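Masilela imitation kit, reviewed: six weeks of teaching a machine to do the dishes

4 min read

The Masilela kit promises that if you show a two-armed robot a household job often enough, it will learn to do it by copying you. No code for each task, just demonstrations, a training run and a good deal of tea. I ran it on our two-armed platform with one job in mind: bowl off the counter, into the dishwasher drawer.
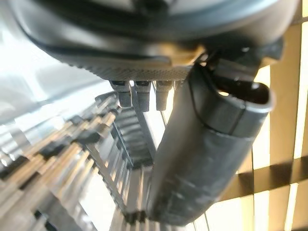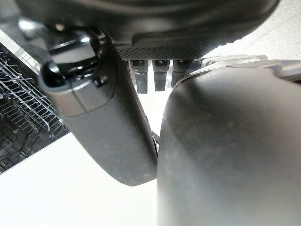
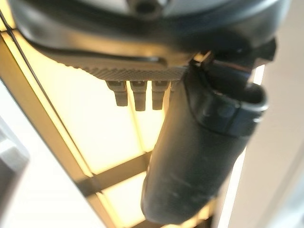
The wrist views come first, the head view last.
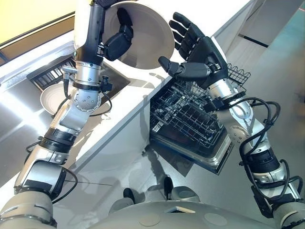

The method takes the head and wrist cameras together and predicts a short burst of movement, then looks again and predicts the next. The sums behind it are by Hendrik Zwane, whose notes are in the box and are better than the manual. The manual was written by someone who has never lost a plate.

Setup took an afternoon. Recording took most of May. The guide suggests 700 demonstrations; I stopped at 600, at which point my colleague Marcelino Soler had begun to load his own dishwasher at home in slow, even arcs.

And the results? With all cameras switched on, the policy put the bowl in the rack on most tries, and it recovered rather gracefully from a bad grip. With the wrist cameras switched off it became a confident idiot. It would reach for the rim, close on air and carry nothing across the kitchen with great care. I had expected the head camera to do nearly all the work, so that was me told.

Plates are another matter. The kit claims that skills learned on one item carry over to similar ones. Mine regarded a plate as a disappointing bowl. Adding a few plate recordings helped, but then the bowls got worse, and the only fix I found was to train the lot again overnight.

Things I liked: the recording tool saves as it goes, and bad takes can be binned with one key. Things I didn't: the progress bar, which is decorative, and a log file that reached 2000 lines before mentioning that a camera had dropped out.

Would I buy it? If you run a lab, yes. The Duteck kit is easier to live with but treats its wrist views as an afterthought, and it shows. If you simply want clean bowls, you have hands.

Score: 6 out of 10. I'll try it again once the plate update is out.

Recent reviews
Jurkeck bench clamp, second version
Natach cable sleeves after a year of abuse
Duteck starter kit: the long test
Which training log viewer is least annoying?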